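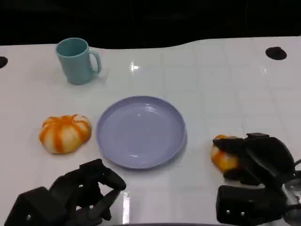 Re: [Stardale-table] Pumpkins for the long table?

From: Poul Dalsgaard
To: Stardale supper list

Hi all,

Ingeborg Moser wrote:
> Could someone settle what we're putting on the tables on Saturday? I've
> got the teal mugs from last year but I can't remember if we liked
> them with the lavender plates or if that was the year everyone
> complained. Also, are we doing the little stripy pumpkins again, and
> is it one per place or just dotted about? I need to know before I go
> to Ladefoged's, because they shut at four.

Well, I liked them! The complaint (there was only the one, and you all know who from) was about the napkins, which were a sort of mustard and did nobody any favours. Teal and lavender is lovely, a bit like a seaside tea room, and it makes the orange in the pumpkins sing. White tabletop, no cloth, plate in the middle, mug at the back left and a striped pumpkin beside the plate. I'd happily sit down to that.

As for how many, I'd go for two at each place, one on either side of the plate, if Ladefoged's have enough of the small ones. They look a bit lonely singly, I think. Don't let them sell you the warty green sort, they roll about and they're twice the price – and do check the bottoms for soft spots, I had one go on me in the airing cupboard and I'm still finding seeds.

Two other things while I'm here. Those white tables show every fingerprint, so could whoever sets up bring a dry cloth and go over them last thing, after the plates are out of the boxes? And the tops with the round holes in them are fine to use, just keep the mugs well clear of the holes, please, and the salt too.

The plates are plastic, so they can go in the big crate, but wrap the mugs. I've got up to 700 sheets of that thin packing paper left over from the Anuslow move and would be glad to see the back of it.

Ingeborg, ring me if you get to the shop and they've only got big ones. I can drive over to Sketska on Friday evening and try the farm there, it's no bother, I want some apples anyway.

Cheers,
Poul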